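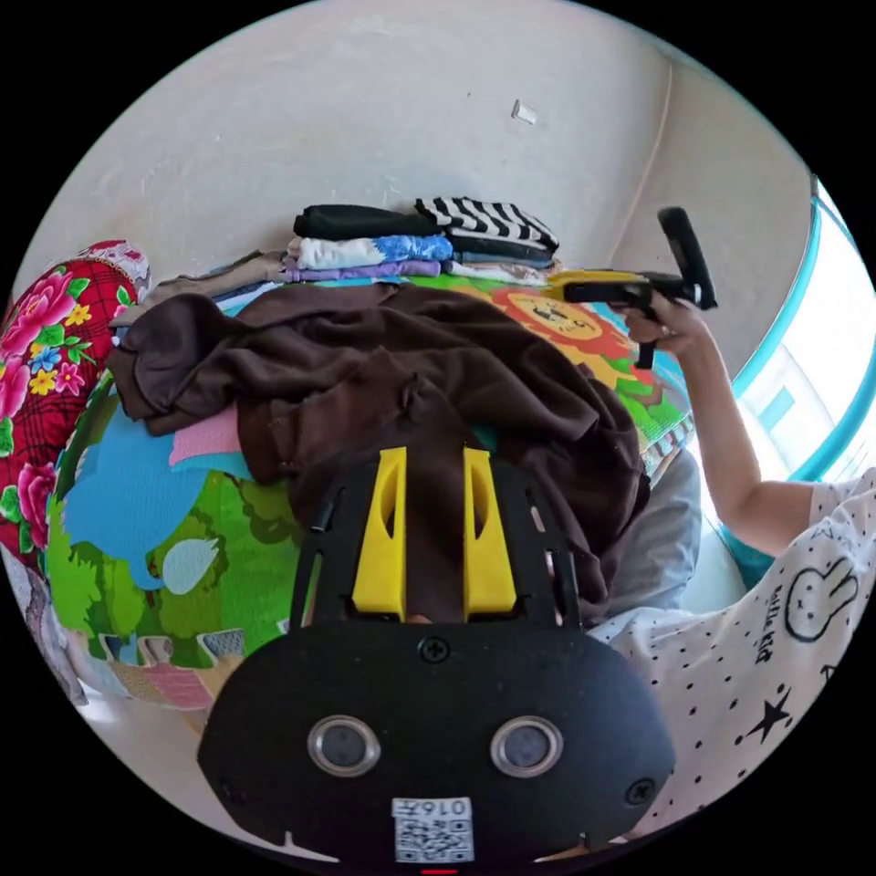 How often should I wash a wool sweater?
Far less than you do now. Air it overnight after each wearing, and save the sink for spills, sweat and the end of the season.

Killarar Wool Wash, unscented
For sweaters, scarves, blankets and the one good pair of socks

Killarar is a no-rinse liquid wash for wool and other fibers that hold a grudge. One capful does a basin. Fill with cool water, add the wash, push the sweater under and leave it alone for 15 minutes. Leaving it alone is where most people fail. Do not scrub. Do not wring. Roll it in a towel, kneel on the towel if you like, and dry it flat somewhere the cat can't get to.

We make it in Calness in batches of 1,000 bottles, and we sell out every May, when half the country remembers moths exist.

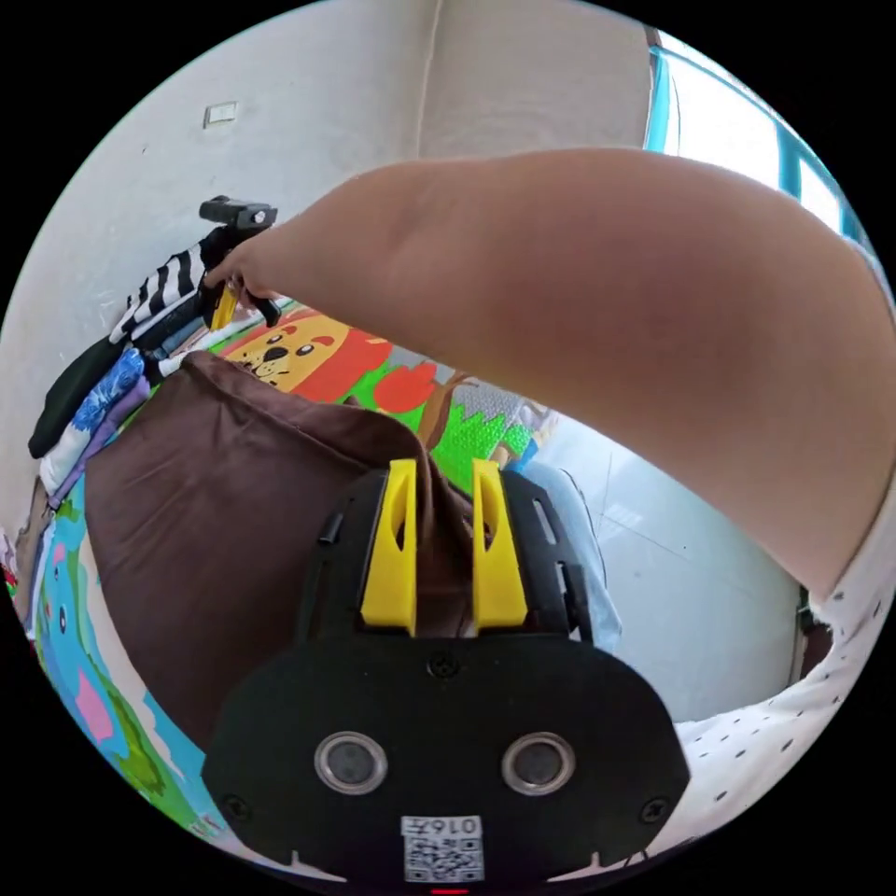 Moths, by the way, prefer their dinner seasoned. A clean sweater is much less interesting to them than one with gravy on the cuff, so wash before you store, even if it looks fine. Check the cuffs again.

Details
Size: 37 capfuls per bottle
Scent: none, apart from wet sheep, and that one is yours
Water: cool, never above 80°F
Also fine for: silk, cashmere, most hand knits
Not for: leather, suede, anything labeled dry clean only that you would be sad to lose

Goes with
Florkeck drying rack, folds flat, holds two adult sweaters
Shim sweater comb, for pills
Killarar refill pouch, fills the bottle 5 times

Bottles ship upright. They don't always arrive that way, so open the box over a sink.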